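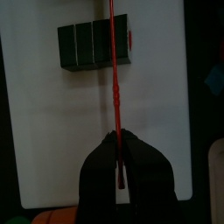
Yuzuki Murakami wrote to ask whether you can request court papers in a leak case before the trial starts. In Kitolville you can, as long as the judge hasn't sealed them.

## Getting the charge sheet

1. Look up the case number on the Wurnia court list. The Trellen leak case is 1,656.
2. Fill in the records form. Ask for the charge sheet and the sworn statement by name -- "all papers" gets sent back.

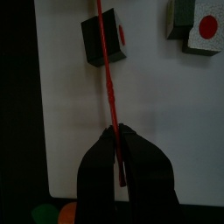
3. Pay the copying fee at the counter. It covers the first 15 pages.
4. Wait six working days, then ring the desk.

If part of the statement is blacked out, check the last page for the order that allowed it. No order means you can object in writing, and you have three weeks to do so.

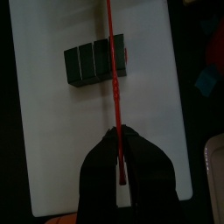

Keep the envelope with the postmark. My request from March went missing and the receipt was all I had to show for it.

Papers can also be read on the Inga terminal in the public room, but you can't print from there.

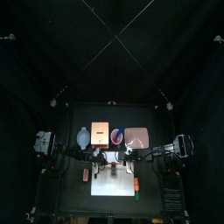 *Two robot arms at a black tabletop, with a light blue container at the back.*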